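Preserving at Home, Session 4: Marmalade and Other Citrus
Course notes by Sándor Bozsik
Kelemen Community Kitchen, evening program

Welcome back! Last session was pickles, and I loved seeing all those jars go home. This time we move on to citrus, my favourite part of the whole course, so please read these notes before you come and bring an apron you don't mind getting sticky.

Why citrus sets so well

Pectin is what makes a preserve hold together on the spoon. In berries you often have to coax it along or buy it in a packet. In oranges, lemons and grapefruit there's masses of it, mostly in the pith and the pips (the bits most of us throw out!). So we keep them. Every pip goes into a square of muslin, along with any thick pith you trim away, and the bag simmers in the pot with the peel. When it's cool enough to handle, squeeze it hard. You'll get a cloudy, slippery liquid out of it, and that goes straight back in.

Seville oranges have the best flavour and a proper bitter edge. If you can't find them, use navels and add an extra lemon for each kilo of fruit.

Cutting the peel

Thick or thin is entirely your call. I like mine chunky, my mother liked hers so fine you could read through it. What matters is that the pieces in one batch are all much the same size, or you'll have some chewy and some mushy in the same jar. Use your sharpest knife and take your time.

Soak the cut peel overnight in the measured water. Next day, simmer it gently until a piece squashes easily between finger and thumb. Don't add the sugar before then! Sugar toughens peel, and no amount of boiling afterwards will soften it properly.
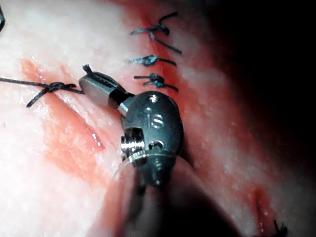
Reading time: 3 minutes | 441 words

The boil

Warm the sugar in a low oven while the peel simmers, then tip it in and stir over a gentle heat until you can't feel any grit on the bottom of the pot. Now turn it right up. You want a big rolling boil that climbs the sides, so never fill the pot more than halfway.

Start testing after 18 minutes. Put a saucer in the freezer beforehand, drop a teaspoon of marmalade on it, wait a minute and push it with your finger. Wrinkles mean it's ready. Take the pot off the heat while you test, every single time. I once boiled a beautiful batch of blood orange into toffee while admiring a saucer.

Let it stand for ten minutes before you fill the jars, so the peel spreads itself evenly, and stir once.

Variations to try

Grapefruit and ginger: grated fresh ginger goes in with the muslin bag.
Lime: slice very thinly and allow a longer simmer, as the skins are stubborn.
Dark orange: swap a little of the white sugar for brown and add a spoonful of treacle. Gorgeous on porridge!

For next time

Make one small batch at home, label it with the fruit and the boiling time, and bring a jar to share. I'll supply the toast.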